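Hinds to change carton recycling rules from February

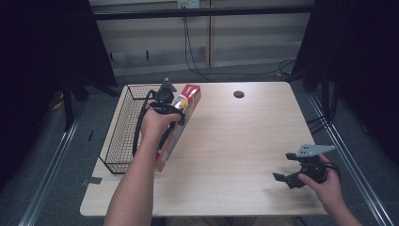
Last updated: January 19, 2025
2 min read

Households in Hinds will be asked to put printed cardboard cartons in with mixed paper from February, ending the separate carton collection that has run alongside it.

The change covers 3,181 addresses on 13 collection routes. Glass and metal pickups stay on their present schedule – only the paper and carton streams are being merged.

Sorting will move to the Clumura transfer station, where the contractor, Flivden, has installed a second baling line. Cartons were previously trucked to Gurkum and baled there.

Bevan Whitelaw, who manages the collection contract, said the limit on loads left beside the bin would remain at two bundles per address. "Cartons should be empty and flattened. Plastic liners come out and go in the trash," he said.

Cartons with a wax or foil coating are excluded from the merged stream. Small boxes with printed graphics, such as those used for dry food, are accepted in any color.

Apartment buildings with shared containers will receive new labels before the first merged collection. Replacement bins are limited to 300 in the first month and will be issued in order of request.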